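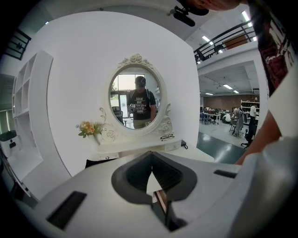 Hand-held gripper, white housing with a dark V-shaped notch.

Courses > Produce Export > Unit 641 > Week 5 notes

May 21, 2022
Posted by the unit coordinator, Hevham campus

Week 5: residue limits and spray records

Carries on from last week (lot numbers). Bring the blank spray diary, we fill one in together.

Maximum residue limit = MRL. The most residue of a given chemical legally allowed in or on a given food. Set per chemical AND per crop. A limit for snow peas tells you nothing about the limit for chillies. People mix this up every year in the exam.

Limits are set by the importing country. Your home label can say one thing and the buyer's market another. Product sprayed legally here can still be stopped there. Always check the destination before spraying, not once it's in the carton.

No limit listed for your crop? Doesn't mean anything goes. Many markets drop to a very low default, which in practice means don't use it.

Withholding period (some books say pre-harvest interval, same idea). Days between last spray and picking. Count from the LAST application. If the market limit is lower than the home one, the label period may not be long enough — some exporters publish a longer export interval, use that.

What goes in the diary
- block name or number
- crop and variety
- product, active ingredient, batch number off the drum
- rate actually used, not the rate you meant to use
- water volume
- date and start time, wind, who sprayed
- earliest pick date

Fill it in the same day. Records written up from memory at the end of June look like records written up from memory. Same pen, same handwriting all the way down. Auditors notice.

Case: the Isby growers

Beans, grown by a group of small farms around Isby, packed at one shed in Muli. Two consignments held at the border for the same insecticide. Over 170 cartons destroyed, plus storage fees and the lab bill. The shed had certificates for everything it bought itself. It had nothing for beans that came in late from a neighbouring farm to fill the order.

Trace back took the shed more than a week, as lots had been combined on the packing line. Residue was finally put down to drift from a field of cotton next door. So the bean grower hadn't used the product at all and the diary was correct. Discuss: who should of known, and when?

Sampling
Lab result is only as good as the sample. Take units from across the lot, top and bottom of bins. Don't wash or trim unless the method says so. Clean bag, label it before you fill it, keep it cool, get it to the lab fast. One sample per lot. Keep the lab's reporting limit in mind too: "not detected" means not detected at that level — check the level against the market's limit.

For next week: read the Kendum buyer manual, section on supplier approval. Short asignment is up, one page, no late ones please.

Comments (3)

beanrow: is the export interval the same for every market or do we look it up each time?

Unit coordinator: Each time. They change during the season as well.

guest: lot number link from last week isn't working for me, can someone repost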